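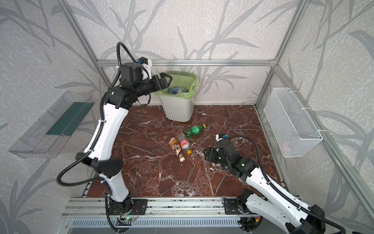
By Hélène Ouellet
Posted Apr 15, 2019 in Student Projects, Interior Surfaces
Final report

So my project is about wallpaper, and mostly about one question: why do people who say they hate patterns keep living with leaves on their walls? I grew up in a house in Carkden with brown ferns in the hallway, and my mother has been complaining about those ferns my entire life. They're still up. When we had to pick a topic in December I wrote down "ferns???" and that turned into this.

My first plan was way too big. I wanted to do a whole history of printed plant patterns, and Simard (my project advisor) read the proposal and asked me which century I was planning to skip. Fair. We cut it down to people's homes in Carkden, with visits, a short interview and a swatch test at the end. I ended up going into 18 homes. Most were friends of my parents or friends of those friends, so please don't take any of this as a picture of the whole town. Everybody I visited already had some kind of wallpaper up, even if it was only in the bathroom.

The interviews were the part I was dreading and they were easily the best part. I had a sheet of questions and hardly used it after the first few visits. If you ask someone "how long has this been here?" while you're both looking at the wall, they just go! I heard about a bad winter, a divorce, a bathtub that came through a ceiling. One man took down a mirror to show me how bright the green used to be, and we stood there for a while looking at this very vivid rectangle.

The colors surprised me. I expected a lot of real green and I got gray, beige, and a kind of dusty blue. The greens I did find were in older rooms. Newer leaf patterns are mostly tone on tone, darker gray over pale gray, with long skinny stems and reeds where the older ones have big round flowers. From across a room you read it as texture more than as a plant. People described these papers to me as "plain." One woman told me she'd never have a pattern in her living room, and we were sitting next to a wall of gray branches when she said it. I didn't argue. I did write it down very fast.

That gave me the idea for the swatch test. The shop that helped me, Skutia, let me borrow sample pieces from their old books, and I picked a set that went from very quiet to very loud. The quietest was one called Malance, a pale willow kind of thing with hardly any contrast. The loudest was a jungle with parrots. I held each one up against a wall in daylight, then stepped back and asked for one word. I didn't say "pattern" or "plain" first, because in my trial run on my roommate I did say it, and she just repeated it back to me every time.

Malance got "plain" or "calm" or "soft" from nearly everyone. No one called it leaves unless they were standing close. The parrots got "wow," "no," and one word I'm leaving out of a school report. The middle swatches were the messy ones. A medium gray fern was "busy" in a small kitchen and "nice" in a big front room, and I'm pretty sure that had to do with the light and how far back I could stand. I should have used the same distance every time. I started marking it with tape partway through, so the early visits aren't really comparable with the later ones.

The other thing I'd change is floors. I didn't think about floors at all when I planned this, and then they kept coming up. A veined, marble-look floor already has a lot going on, and people with floors like that were much pickier about the swatches. One couple had a dark red one and turned down everything I held up except Malance and a solid cream. I only have notes on floors for some of the homes, so I can't say much more than that, but if somebody in next year's class wants a topic, take it, it's yours.

For costs, I spent 92 dollars, nearly all of it on bus fare and on printing the color sheets twice (the first batch came out pink). Skutia didn't charge me for the samples. I returned all but 2 of them, with permission, and those are in the appendix folder if you want to feel the difference between the embossed kind and the flat kind. Please wash your hands first, the flat one picks up everything.

My written answer to the question was supposed to be 500 words and it's in the folder too. The short version is that I think a leaf pattern stops being a pattern for the people who live with it, and the quiet gray ones just get there faster. My mother read a draft and said the ferns are coming down this summer. She bought a scraper and everything.

Thanks to everyone who let me in and fed me, and to Simard for the comments on the second draft. The interview notes have names removed. If you were one of my visits and you want your page back out, email me and I'll pull it.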